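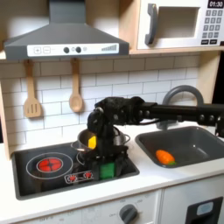

How Much of a Play Kitchen Is Real?

By Drita Stan

Grown-ups love to say that a play kitchen is "just like the real thing." You have probably heard it. It may even be printed on the box. But is it true? Let's check, one part at a time, and let's not believe anything until we have a good reason.

Start with the microwave. Some toy microwaves have a display that says 01:30, which would mean one minute and thirty seconds. Put a pretend potato in, wait a minute and a half, and look again. If the clock still says 01:30, you have caught it. The numbers are printed on, like a picture of a clock in a book. A real microwave counts down, and it heats food by making the tiny bits of water inside the food move very fast. A toy one does nothing to a potato at all.

Now the range hood, the big sloping thing over the stove. In a real kitchen it has a job. Cooking makes steam and smoke and tiny drops of grease, and a fan in the hood pulls them up. Some hoods push the dirty air outside through a pipe. Others send it through a filter and back into the room. A toy hood may have plus and minus buttons, but pushing them won't make a breeze. You can test this with a thin strip of tissue paper. Hold it under the hood. Does it get pulled upward? I don't think it will.
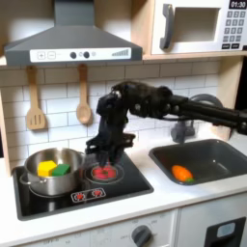

What about the stove? Red usually means hot, and toy makers know it, so they like to put red on the burners. Red is only a color, though. A fire truck is red and you can touch it. A real stove can be the other way around: a burner that was switched off a little while ago may look black and plain and still burn your hand. So the color rule doesn't work very well in either kitchen. On a real stove, don't touch, whatever color it is, and ask an adult.

Then there is the food. Cooking changes things. A raw egg is runny, and heat makes it firm. Raw carrots are hard to bite, and boiled ones are soft. Once an egg is cooked you can't uncook it, no matter how long you leave it in the fridge. A foam block in a pot comes out the same foam block. If somebody calls it soup, you can be polite and pretend to eat it, but you don't have to agree that it is soup.

When I was in second grade, my friend Ljubica Kneževič told me that her toy oven could melt cheese. She said you had to leave it in overnight. We tried it at her house in February with a real slice of cheese. In the morning the slice was dry and curly at the corners, and her mother was not pleased. Ljubica said that counted as cooking. I said it was just drying out, and I still say so. 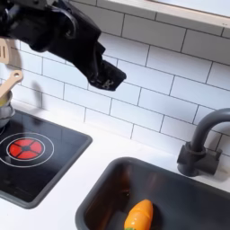
Water is another good thing to be suspicious about. A real faucet is the end of a long set of pipes, and the water in them is being pushed. That push is called water pressure. Turn the handle and you open a gap, and out the water comes. Under the sink there is a second pipe to carry it away. A toy sink can have a tall curved faucet with its own little handle, and a carrot lying at the bottom as if it were waiting for a wash, and none of that tells you whether there is a pipe. Look underneath. If there isn't one, the carrot is going to wait a long time. (A few toy sinks do have a small pump and a tank, so look before you decide.)

So is anything in there real? I went looking for something, and I have to admit I found it. The wooden spoons are spoons. They may be small, but they stir. A spatula with slots lets liquid run through the gaps while the solid bits stay on top, and it would do that in any kitchen in the world. A metal pot with no holes in it will hold water, too. Please don't put a toy pot on a real stove to find out more. It wasn't made for that, and the handle could come loose or get very hot.
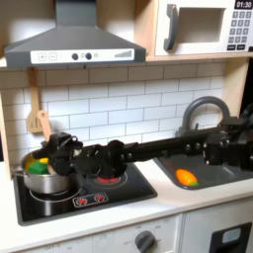
Try sorting a play kitchen yourself. Get a piece of paper and draw a line down the middle to make 2 columns. Call one "does the job" and the other "only looks like it." Write down every part you can find. Some will be hard to place. Where does a shelf go? It holds things up, so I would put it in the first column. A hook, the same. A door that opens and shuts is a door, even when the oven behind it is cold all day.

If you and a friend disagree about something, don't vote on it. Find a way to test it.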